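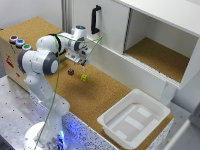

Yellow cube and brown cube on the cork.

Search tickets and posts

June 12, 2019
Posted by the Tasbridge newsletter desk

Ticket 1262 – newsletter sending twice to some people, not at all to others

Right, I'm keeping this as a running log because last time I rang the Besmont helpline I got asked the same things by four different people and couldn't remember what I'd already tried.

What's going wrong: our monthly newsletter goes out through Drunico to a list of just over 500 addresses. Since the April issue, some readers get it twice and a handful don't get it at all. The ones who get it twice are quite cheerful about it. The ones who don't get it are not cheerful, and they email me, and then I feel awful!

First thing I tried was the obvious one, which was looking for duplicates in the list. Exported the lot to a spreadsheet, sorted by address, scrolled and scrolled. Found a few where somebody had signed up with a capital letter at the front and then again without. Deleted those, sent a test to the office addresses, all fine. Felt very pleased with myself and closed the ticket.

Reopened the ticket. The next proper issue did exactly the same thing.

Second go. Besmont support asked me to clear my browser cache and log in again. I did say I couldn't see how my browser would make a newsletter arrive twice in somebody else's inbox, but I did it anyway (and lost all my saved tabs, thank you). No change. They then asked for the full headers from one of the doubled emails. If you've never done this, it's under the three dots in most mail programs, then something like 'show original' or 'view source', and you get a great wall of gibberish. Paste the whole wall. I only sent the top bit the first time and had to wait another day for them to ask for the rest.

The headers did help though. The two copies had different send times, a bit over an hour apart, and different campaign numbers. So it wasn't one email being delivered twice, it was two separate sends. That was news to me as I'd only pressed the button once.

Third go, and this is where it got interesting. There's a page in Drunico called Schedules, which I had never opened in my life because we don't schedule anything. Opened it. There were 2 entries sitting there, both switched on, both set up back in April when we moved over from the old system. One was a copy of our main list from before the move. So every time I sent an issue, the schedule noticed a new one and sent it again to the old list. Anybody on both lists got two. I turned both entries off – didn't delete them, in case support wanted a look – and took screenshots.

That sorted the doubles but not the missing ones. People who joined after the move were only on the new list, so they should have been getting it from me directly, and most of them were. The missing readers all turned out to have a tag on their record saying 'Wi'. Just that. I assumed it was short for something, wifi or winter or who knows. Support came back and said it was the start of a tag called 'Withheld' that had been chopped off by the import, and that anything beginning with those letters was being skipped when I sent. It gets put on when an address bounces, and on the old system it dropped off again by itself after a month. On the new one it stays put until you take it off by hand.

To take it off: go to Contacts, filter by tag, tick the box at the very top, then Actions, then Remove tag. Don't click Remove contact, which is right underneath and looks exactly the same. I nearly did. Save, then log out and back in, or the count on the front page doesn't update and you'll think it hasn't worked.

Where things stand now: sent a small test to the people who'd been missing out, and all but one have written back to say it arrived. The last one has a full mailbox, so I can't do much there. Haven't had a report of a double yet.

Leaving this open until the next issue has gone out. Still waiting to hear from Besmont on two things – whether I can safely delete the old list, and whether the tag can be made to clear itself like it used to. If anybody else moved over in April and has a Schedules page they've never looked at, go and look at it.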